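Re-gripping and drying out: sliotar notes

08/03/2022

Filed under: hurling, gear

The junior season at Ivton restarts in October after the break, so I spent the weekend going through the ball bag. We had 16 match balls left in playable shape and a larger heap of practice ones. I wanted to know how much the older ones had changed, because two of our puckouts in the last game against Kukside dropped well short and the goalkeeper blamed the ball.

The method was simple. Each ball was weighed dry on a kitchen scale, then dropped from the top step of the clubhouse stairs onto concrete, and the bounce was read against a marked board. Three drops per ball, middle value kept. I threw out any reading where the ball landed on a rim, meaning the raised seam, because the bounce goes sideways and the number means nothing.

The newer Jorkano balls were consistent. Weight barely moved from one to the next, and the bounces sat within a thumb's width of each other. The older Goel balls were another matter. Several had taken on water over the spring and never given it all back. They felt fine in the hand but came up short on the board every time. One had a rim so worn that you could strike it clean and still get no lift.

Drying helps up to a point. I left the worst of the Goel balls on a wire rack in a spare room with a fan for a week and weighed them each evening. Most of the loss came in the first two nights. After that the scale stopped moving, and the bounce was better but not back to new. Do not use a radiator. The leather goes hard and the stitching pulls.

For hurleys I did less. I checked the bands on each one, pulled the old grips, and sanded down the handles where the tape glue had built up. Four got new bands. A loose band rattles on contact and will cut a hand sooner or later. I wrap grips from the top down with a slight overlap and finish with a short turn of cloth tape.

The club paid 194 dollars for the last order, shipping included, and that has to carry us to the end of the year. The dried balls go to wall work and first-touch drills. Match balls stay in a separate bag with a number inked on each.

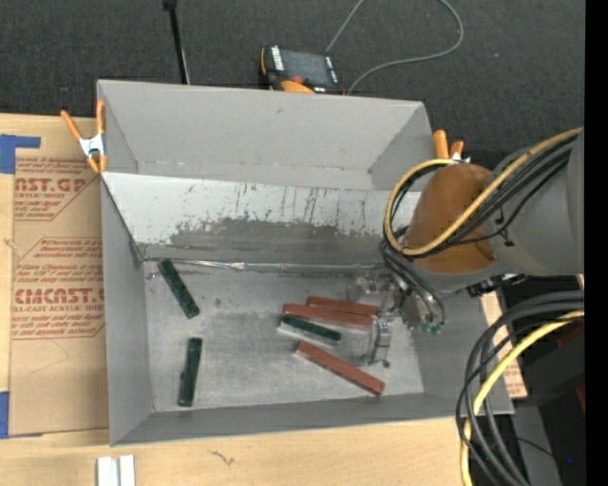
The numbers will get redone after the first wet game, using the same step and the same board. If the Jorkano balls hold their weight, I will order those again and let the Goel ones wear out at practice.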